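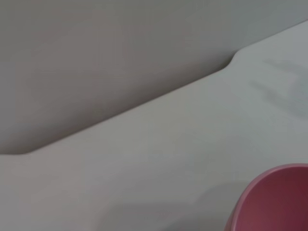
How to clear out your old medicines safely

By Inese Grigaitė

Most of us have a drawer or a biscuit tin somewhere with half a course of antibiotics in it, a cough syrup from a winter long gone and some painkillers whose box vanished years ago. I do mine every January, when the house feels stuffed anyway, and it takes me one pot of tea. Please don't flush any of it or tip it down the sink. Sewage works aren't built to take every drug out of the water, and some of it ends up in the river.

Start by gathering everything in one place. Look in handbags, coat pockets, the car and the bedside table — my last round turned up 11 packets, and two of those were in the sewing box. Keep children and pets out of the room while you sort.

Next, check the dates. Anything past its expiry goes in the bag for the chemist, and so does anything prescribed for a person who no longer takes it. If you aren't sure whether you should still be taking something, keep it to one side and ring the pharmacist before you decide.
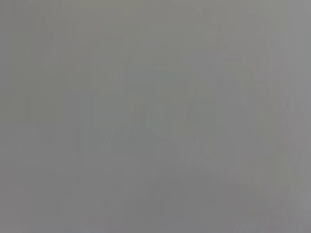

Loose tablets need a little more patience, as they roll away so easily and the pale ones disappear on a pale worktop. I like to put mine on a tray with a lip. If you are picking one out, go for a plain mid grey, close to bare concrete, with no pattern to it, and little white pills will show up nicely. Don't try to guess what they are, just pop them in a small envelope marked "unknown tablets".

Leave pills in their blister strips, and keep liquids in their own bottles with the lids done up tight. Cardboard boxes and leaflets can go in the recycling, but tear off or black out any label with a name and address on it first.

Then take the bag to your pharmacy and hand it over the counter. Needles and other sharps are a separate matter and must go in a proper sharps bin, so ask your surgery or the council where to return those.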